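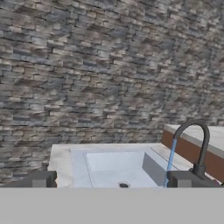

Kassa 20 Propane Wall Heater

Made by Bredero for cottages, cabins and the kind of house that has been "nearly done" for three summers.

The Kassa 20 heats one good-sized room, or a small cottage if you leave the inside doors open and don't expect much from the back bedroom. It vents straight out through the wall, so you won't need a chimney. It has no fan. If you like a fan, the Jullow has one, and you'll hear it.

The thermostat is a knob. It goes from 1 to 7, and those numbers don't stand for anything you'd find on a thermometer. Most owners settle on 3 and then argue about 4.

It lights with a push button and keeps going through a power cut. It can't tell you that your tank is getting low. For that we sell the Ledix tank gauge, which we've found people buy in the week after they needed it.

Price: $979
Ledix gauge: extra
Weight: 61 lb, so bring a friend
Color: cream or rust (the rust is paint)
Fuel: propane only
Vent kit: in the box
Wall thickness: 5 to 12 inches. Older stone walls can run past that, so measure first and ask us about the long kit.

Have a licensed gas fitter hook it up. Your brother-in-law may hold the flashlight.

"Heated the whole place all winter. The cat has moved in underneath and won't discuss it." Jasmina Atanasov

Orders placed in May ship free. By October there's a line.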